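Clikberg开放日逛厂记：看了一整天桌子，还没看够

早上八点多我就站在Steltow火车站外面等178路了，手里一个肉松面包，包里一把卷尺。对，卷尺。去别人家工厂参观带卷尺可能有点过分，可是我自己那间小工作室年底要重新弄，现在用的桌子是一块旧门板架在两个铁架子上，锯东西的时候整张桌子跟着跑，我忍它已经忍了很久。所以一看到Clikberg开放日的报名页面，几乎没想就填了。

Clikberg做工作台、装配桌、零件柜这一类东西，厂子在Monditside，从火车站坐车过去要穿过一大片仓库区。我以前只在二手市场见过他们的桌子，桌腿特别粗，卖家要两个人才抬得上车，当时没舍得买，回家后悔了半个月。车上有一对父子也是去参观的，小朋友大概刚上小学，一路在问“桌子是怎么生出来的”，爸爸的回答是“焊出来的”，我觉得已经相当准确了！

Monditside那一站下来就能看见厂门，门口摆了签到的长桌，领一张贴纸贴在衣服上，再领一副防护眼镜。我那副有点松，一低头就往下滑，后来拿橡皮筋在脑后绑了一下。同一场大概二十来个人，有开修车铺的，有在学校管实验室的，还有两位阿姨说是来给社区缝纫班看桌子，她们问的问题是全场最内行的，后面我会讲到。

先进的是切管车间。方管一捆一捆码在架子上，短料和长料分开放，端头刷了不同颜色的漆，看颜色就知道壁厚。带队的师傅让我们掂两截长度一样的管子，一截薄一截厚，我本来以为差别不会太大，结果手里一沉，马上就懂了二手市场那张桌子为什么要两个人抬。他说很多人买桌子只看台面多厚，其实桌子晃不晃，管子和连接的地方要占一大半。这句话我记在本子上，还画了两道线。

切完的管子要去毛刺。有一台滚筒专门干这个，声音大得像有人在里面洗石头，小朋友捂着耳朵笑得不行。不过边边角角还是要人手再过一遍，师傅拿棉手套在管口蹭一圈，能勾住线的就退回去重做。我也试着蹭了一截，什么都没勾到，心里居然有点小得意，明明跟我一点关系都没有。

然后是焊接，隔着深色的帘子看的。框架先夹在一块厚钢板的夹具上，四个角点焊，量对角线，再满焊。我最喜欢看量对角线那一步！两条对角线量出来一样，框子就是方的，多简单的办法，我做相框也这么量，一下子觉得自己跟这个厂有了共同语言。师傅说焊完会热变形，所以焊的顺序有讲究，要对着角跳着焊，一口气顺着焊一圈下来，框子会扭成麻花（他原话，手上还比了个拧毛巾的动作）。

喷粉车间进不去，只能在玻璃外面看，挂在链条上的框架慢慢转进去，是灰扑扑的铁，转出来再过烘道，就变成很亮的颜色了。样板墙上挂满了小色片，有人喜欢浅灰，有人喜欢那种老机床上的绿，我站在一片红色前面挪不动脚。红色的架子在车间里真是好看，隔很远就知道桌子的边在哪里。管实验室的那位说他们那边只许买灰白的，语气很惋惜，我也替他惋惜。

有位参观的大叔问喷粉会不会掉。师傅很爽快，说会，磕狠了照样掉，掉了就用配套的补漆笔点一下，别等它生锈。他还拿来一根故意砸过的桌腿让我们传着看，坑是有的，坑边上的粉没有整片翘起来。我喜欢这种给你看坏样子的厂。

接下来讲台面。Clikberg的台面有好几种，实木拼板的、多层板的、钢板的、贴橡胶垫的，在一间明亮的小屋子里一块一块立着，可以随便摸，随便敲，旁边还放了一盒螺丝、一把旧扳手和一个茶杯，让你在上面拖拖看。我拿扳手在每一块上都拖了一遍。光滑的那几块声音很尖，带纹理的声音闷一些，小零件放上去也不太乱跑。两位缝纫班的阿姨在这里发威了，她们从包里掏出一块薄绸子铺在台面上来回拽，哪块勾丝一拽就知道，拽完又问针掉在上面好不好找。师傅愣了一下，说这个问题他要记下来。阿姨们的结论是浅色光面的适合缝纫，深色有纹理的适合修东西，我完全同意，并且决定以后买什么台面都先拿一块绸子去。

我问了有纹理的台面怎么打扫。回答是平时刷子扫，碎屑卡进去就用吸尘器的小扁嘴，胶滴在上面趁没干擦掉，干了就拿塑料片慢慢铲，别用钢刀片。我那块门板上现在有三种胶的遗迹，听得很惭愧。

中午在食堂吃饭，菜意外地好，番茄炖牛腩给得很实在，米饭随便添。食堂的桌子当然也是自己厂里做的，我吃到一半忍不住弯腰去看桌子底下，发现对面修车铺的老板也正弯着腰，两个人在桌子底下对视了一下，都笑了。饭后有咖啡，纸杯，很烫，我端着在院子里走了一圈，看他们废料怎么分类。铁屑一箱，木头边角一箱，木头那箱旁边写着可以自取，我挑了几块硬木小料，正好回去做桌脚垫块。

下午的组装体验才是我报名的真正原因。每两个人一组，发一张小号桌架的零件，一袋螺栓，两把扳手，一张图。我跟开修车铺的老板一组，他拧螺栓的手法快得我看不清，我主要负责递东西和念图。图画得很清楚，先腿，再横撑，再斜撑，所有螺栓先带上几扣不拧死，等架子立起来放平了再逐个拧紧。这个顺序我以前是反着来的，每次都先把一边拧死，另一边的孔就怎么也对不上，然后拿锤子敲，敲完更对不上。原来放松一点，架子自己会找到位置，我当场有种人生被纠正的感觉。

装好以后每组的桌架排成一排，师傅挨个推，推不动的就过关。我们那张他推了一下，又推了一下，说可以。老板很淡定，我高兴得想鼓掌。小朋友跟爸爸那一组的斜撑装反了，拆了重来，拆的时候小朋友比装的时候还开心，扳手都舍不得还。

组装区过去是展示零件柜的走廊。他们的Shek系列就是专门做这个的，带横抽屉的柜子，抽屉可以整个抽出来拎到桌上用，用完再插回去。标准配色很素，把手上有一道槽可以插纸标签。我很认真地把各种抽屉开开关关，有一种浅的，放钻头正合适，有一种深的，我想放砂纸卷和胶枪。最大的一款配上各种隔板，最多能分出266个小格，我站在它前面算自己有没有那么多种螺丝，算到一半觉得应该先回家把那个装满混合螺丝的饼干桶倒出来再说。

柜子的高度也有得聊。有一款高柜197厘米，我一米六出头，最上面一排伸手只能摸到把手，看不见里面。师傅说高处就放轻的、一年用两回的东西，重东西往下放，拉开重抽屉的时候柜子也不容易往前倾，而且高柜一定要固定在墙上。听着都是常识，可是我家里的砂轮机现在就在架子最顶上，每次拿都像在拆炸弹。回去第一件事就是给它搬家。

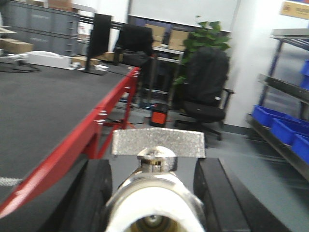 桌子摆在房间里到底是什么样，光看展厅是看不出来的，我一直这么觉得。展厅里每一张都干干净净，四面都空着，灯光又好，谁看了都想买。真正用的时候，桌子旁边会有椅子，会有纸箱，会有一堆暂时没地方去的东西，桌子好不好用就看它跟这些东西处得怎么样。像这样红色架子配深灰带纹理台面的，我就特别喜欢，显示器往桌子远的那一头一立，前面还能留出台面来干活，黑色的高背办公椅推到桌边，椅子后面要是再有一盆叶子长得高高的绿植，整个屋子马上就不那么硬了。腿和撑子也是红的，接头处的小螺栓露在外面，银色的，我觉得露着好，哪颗该紧一紧蹲下去就看得见。带横抽屉的灰柜子顶上搁个纸箱，这一点跟我家一模一样，柜顶永远是纸箱的家！

说到显示器，我拉着师傅问了很久电脑和工作台能不能放在一起。我现在是分开的，画图在卧室，做东西在工作室，来回跑，尺寸走到半路就忘。他的意见是可以放一起，但是敲敲打打的那一端和放屏幕的那一端要离开，最好台面够长，要是不够长，就干脆拼两张，两张之间别用螺栓连死，留一条缝，这边砸东西那边屏幕不跟着抖。留一条缝！这么便宜的办法我怎么没想到。线从缝里往下走也正好，绑在横撑下面，脚踢不到。

椅子我也试了一圈。Clikberg自己不做椅子，展厅里放的是配套厂家的，有带滚轮的，也有高脚凳。我原来一心想要高凳，觉得像修表师傅，很有气派，结果坐了十分钟，腰先不同意了。带轮子的高背椅坐着舒服得多，缺点是地上不能有东西，一颗螺丝就能把轮子卡住。修车铺老板说他铺子里的规矩是椅子进门之前先扫地，我听完默默想了一下我的地面。另外扶手的高度要先量好，很多椅子的扶手推不进桌子的横梁下面，椅子就永远堵在过道上。我的卷尺终于派上用场，蹲在那里量了好几把椅子的扶手，旁边有人以为我是厂里的，过来问我价钱。

写字白板和桌子的关系，师傅也讲了几句，他主张白板挂在坐着抬头就能看见的地方，别挂在背后，挂在背后的白板最后都会变成一块写着去年待办事项的墙。全场大笑，笑得最大声的是管实验室的那位。我家那块小白板目前立在门后面，上面写的是什么我已经想不起来了。

后来还有一个小环节是看包装，我本来以为会无聊，谁知道看得津津有味。桌架拆成扁的，腿跟腿反着扣在一起，中间塞硬纸板，一个箱子几乎没有空的地方。螺栓袋固定在横撑上，这样拆箱的时候不会掉进泡沫纸里找不着。我买过一个别家的架子，螺栓袋就混在碎纸里，翻了一晚上，差点连箱子一起扔掉。打包的两位手脚飞快，胶带一拉一按一撕，声音特别解压，我站在那儿看他们打了好几箱才舍得走。

临走有个小卖部一样的角落，卖样品、尾货和划伤的台面。划伤的台面便宜得让人心跳加快，我在一块深灰的前面来回走了好几趟，最后被现实劝退，坐公交车怎么扛回去呢？买了两个Shek的浅抽屉和一支红色的补漆笔。补漆笔我现在根本没有东西可补，可是颜色太好看了。缝纫班的阿姨们订了两张浅色光面的桌子，跟厂里谈了半天送货上楼的事，谈成了，出门的时候走路都带风。

给想去的朋友留几句实用的。开放日要提前在网上报名，上午那场人少，跟得近，听得清；穿包脚的鞋，凉鞋会被拦在门口；防护眼镜戴普通眼镜的人可以换大号的，记得开口要；车间里有几处不让拍照，会有牌子，别的地方随便拍。带个本子，带卷尺，带一样你平时真的会放在桌上的东西，扳手也好绸子也好，比什么都管用。178路傍晚间隔很长，我出来时刚好看着一辆开走，在站台上等了很久，抱着两个抽屉，抽屉里放着木头边角料，风吹得有点冷，可是心情好得很。

回家以后当天晚上就动手了，先把砂轮机从架子顶上请下来，又把饼干桶里的螺丝倒在旧床单上开始分。分到十一点才分了一小半，两个抽屉已经满了，看样子还得再去买。门板桌子暂时还得用，我在两个铁架子之间加了一根斜撑，螺栓先不拧死，放平了再逐个拧紧，完全照着那张图来的。昨天在上面锯了一块板，桌子只挪了一点点。新桌子我打算订红架子、深灰带纹理的那种，尺寸还在纠结，等量完门宽再写。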